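Esska Rovers

By Karla Lozano
Updated March

Esska Rovers are a soccer club from the harbor town of Esska, playing in the second tier of the Skidness League. They are one of the best-loved small clubs in the region, and their fast, wide-open attacking style has won them fans far beyond the town itself!

The club grew out of a dockworkers' side that played on a sloping field behind the rope sheds. It moved to its present ground, Esquivel Park, after winning promotion for the first time. The main stand there is tiny and very steep, and when the wind comes in off the water the noise is wonderful.

Rovers have won the Skidness Cup five times, and the most famous of those wins came against Rindix Athletic. Two goals down at halftime, they scored three in a wild spell of nine minutes and held on with ten players after a late red card. Older supporters still sing about it.

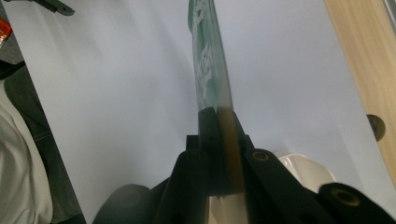 A green and white item held in a black gripper.

The club's record scorer is the winger Pau Marrin, a local boy who hit 145 goals in all competitions and never played for anyone else. He wore number 13 for his whole career, and the shirt now goes each season to a graduate of the youth team.

The rivalry with Rindix remains the high point of the calendar. The two towns share a ferry line, and on derby days both sets of fans cross together, flags and drums and all. Home games usually kick off on Saturday afternoon.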